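Gastow stair-climbing sack truck: my review after a full house move

I bought the Gastow because of a washing machine. Our old flat was on the second floor, the new place has a front door up a flight of stone steps, and the quote I'd been given for two men and a van went up sharply the moment I mentioned stairs. So I thought, right, I'll hire the van, rope in a friend and spend some of the difference on a proper sack truck. It's now been through our move, a friend's move and a fair bit of shuffling furniture between rooms, and I have opinions.

For anyone who hasn't used one, a stair-climbing sack truck is a normal upright trolley with three small wheels on each side set in a triangle. You pull backwards up the stairs, the triangle rolls over, and the next wheel lands on the next step. I'd seen delivery drivers use them for years and assumed it was easy. It's easier than carrying, I'll say that much!

What you get in the box

It comes in a long flat carton with the handle section separate from the frame. There's a bag of bolts, two spanners of the thin pressed sort, one ratchet strap and a folded sheet of instructions with drawings and hardly any words. Putting it together took me most of an episode of something on the telly. The wheels were already on, which I was glad about, as the axle looks fiddly.

My only grumble is the bolts for the handle. They go in from the inside, there's not much room for fingers, and I dropped one down the tube and had to turn the whole thing upside down and shake it. Do the handle up by hand first, all four bolts, and only then go round with the spanner. If you tighten the first one fully the others won't line up.

The toe plate (the flat bit that goes under your load) folds up against the frame when you're not using it. On mine the hinge was stiff out of the box and a drop of oil sorted it.

On the flat

Lovely. It rolls nicely on two wheels a side, and it stands up by itself when loaded, provided you've got the weight low. I had five boxes of books on it at one point, strapped round the middle, and wheeled them from the van to the hall one-handed with a coffee in the other. Gravel is a different story. The wheels are solid rubber and quite small, and they dig in. At our friend's place there's a gravel drive and we ended up laying flattened boxes down as a sort of path, which worked until it started drizzling.

Thresholds are fine. Kerbs are fine going up backwards, a bit of a thump going down. Lifts are fine, but check the gap at the bottom of the doors, as one of my wheels sat in it quite happily while the doors tried to close on me.

On the stairs

This is what you pay the extra for, so I'll go on a bit.

Going up, you stand above the load and pull. The rhythm matters much more than strength. Tilt it back until you feel the weight come off your arms and onto the wheels, then pull steadily, and don't stop halfway over a step. If you stop halfway it wants to go back to where it came from and you'll feel that in your shoulders. With boxes I could do a full flight by myself. With the washing machine it needed two of us, me pulling and Ming-te Shek below with both hands on the bottom corners, calling out each step. I would not do an appliance alone on this, whatever the picture on the carton shows.

Going down is harder, and I think the instructions should say so. The wheels drop rather than roll, so you get a jolt at every step, and on our old communal stairs (terrazzo, quite worn at the edges) I found it safest to let one wheel settle before easing onto the next. Wear gloves with some grip on them. The handle has foam on it and foam gets slippery once your hands are warm.

The turn on the landing was our worst moment. The truck is tall, and with a bookcase strapped to it you need more room to swing than you think. We took the bookcase off, stood it on end, walked it round the corner and strapped it back on. Measure your landing before you start. I didn't, and we stood there for a while discussing it while a neighbour waited to get past with her shopping.

The strap

One strap isn't enough. It's decent quality and the ratchet hasn't jammed, but tall things need one low and one high, and you only get the one. I bought a pair of Susum straps from the hardware shop, the plain sort with a cam buckle, and they're what I reach for now. They're quicker to do up and you can't overtighten them, which matters with chipboard furniture. I put a dent in the side of a chest of drawers with the ratchet before I switched over. Put a folded towel under any strap that goes round something you like.

How it compares with the Lu

I borrowed a Lu folding trolley for the first weekend of packing, so I've used both. The Lu is much lighter and folds down to nothing, it'll go behind a door, and for boxes on level ground I'd pick it every time. It has two ordinary wheels though, so on stairs you're really just dragging. Its toe plate also flexes with anything heavy on it and I didn't trust it with the fridge.

If you're moving from one ground-floor place to another with a sensible amount of stuff, save your money and get the Lu or something like it. If there are stairs at either end, the Gastow earns its keep quickly. They're different tools and I'd be quite happy to own both, if we had the space (we don't).

Storing it

The Gastow doesn't fold much. The toe plate goes up, the handle drops by a hand's width or so, and that's your lot. Ours lives behind the sofa bed in the spare room, with the wheels on an old bath mat. Solid rubber wheels can leave black marks on vinyl and they did on ours, though they came off with a bit of washing-up liquid and some elbow grease.

When we put half our things into storage on Skallargate for the gap between flats, I left the truck in the unit with everything else, right at the back. Don't do that! Put it in last. I had to borrow one of theirs to get to mine, and theirs had a wonky wheel.
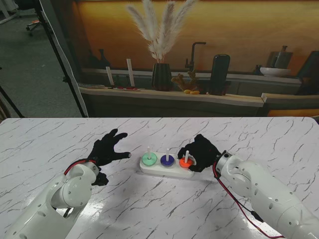 Things I'd do differently

I'd pack smaller boxes. Having a truck makes you overconfident and you fill everything to the brim, and then at the other end somebody still has to lift the box off the stack and put it on a shelf. Books in small boxes, bedding in big ones. I knew that already and ignored it.

I'd also load the truck in the order I wanted things off it. Obvious, I know. The kettle was in the bottom box of the first stack and we didn't have a cup of tea until the evening.

And I'd do the stairs first, while everyone's fresh. We did the easy van-to-hall stuff in the morning and left the washing machine until after lunch, when Ming-te had gone a bit quiet and I had a sore back. Heavy things early, cushions late.

A few niggles

The paint chips. Mine has bare patches along the toe plate and down both sides of the frame where it's rubbed against door frames, and there's a bit of rust starting at one of the bolts after being left out in a damp April. It doesn't affect anything, but I'd expected better at the price.

One of the plastic caps on the handle has gone missing. I wrote to Gastow and they offered to send a new pair if I paid the postage, which felt a bit stingy. I've put tape over the end instead.

It squeaks on the left side when it's empty. Loaded, it's silent. I've oiled it twice and given up.

Would I buy it again?

Yes, for a move with stairs. It's a chunky, slightly rough piece of kit that does the main job well, and we got a washing machine, a fridge, two bookcases and a frankly silly number of boxes up those front steps without breaking anything apart from one plant pot, and that was in the car. I'd knock a star off for the single strap and the paint, so four out of five from me.

I've already lent it out again. It's due back at the end of the month, and then it's going straight back behind the sofa bed.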